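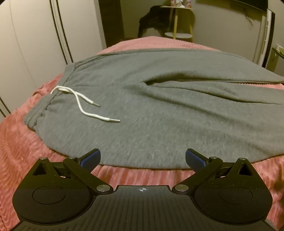
Gray sweatpants laid flat on the bed, drawstring still out.

Folding and Caring for Sweatpants

Sweatpants take up more drawer space than almost anything else you own, and most of that is air and bunched fabric. A bed is the best place to fold them because both legs fit at full length.

Before you fold

Empty the pockets. Turn the pants right side out and lay them flat with the waistband to one side. Run your palm from the waist down to the cuffs to push out the creases. Fleece holds a crease if it sits folded for a month.

Tie the drawstring in a loose bow, or tuck both ends inside the waistband. A string left hanging will catch on whatever is next to it in the drawer. If one end has slipped into the casing, pin a small safety pin to it through the fabric and work it back out with your fingers. Knot each end afterward.

Flat fold

Fold one leg over the other so the outside seams line up. The seat will stick out in a point. Fold that point in to make a straight edge. Bring the cuffs up to the waistband, then fold in half again, or in thirds for a shallow drawer. Stand the bundle on its edge so you can see every pair when you open the drawer.

Roll

Good for suitcases and gym bags. Start the same way, with one leg over the other and the point tucked in. Roll from the cuffs toward the waist and keep it snug. The elastic goes on the outside, where it won't get squashed in the middle of the roll. Two pairs fit across the bottom of a Wandero weekend bag with room left for shoes.

Washing

Wash inside out in cold water with other soft things. Keep towels out of the load, they leave lint on fleece. Tie the string first or it will come out in the machine. Skip fabric softener. I used it for years and the inside of every pair went flat and slick.

Dry on low and take them out while the waistband is still slightly damp. High heat wears out elastic faster than anything else. In July I hang them on the line by the cuffs.

Pilling

Lay the pants on a hard surface, pull the fabric tight with one hand and go over it lightly with a fabric shaver. The inner thighs need it most. A Skinby comb works too but takes longer. Stay off the gathered part of the waist, where the blades can nick the folds.

Last updated 25th February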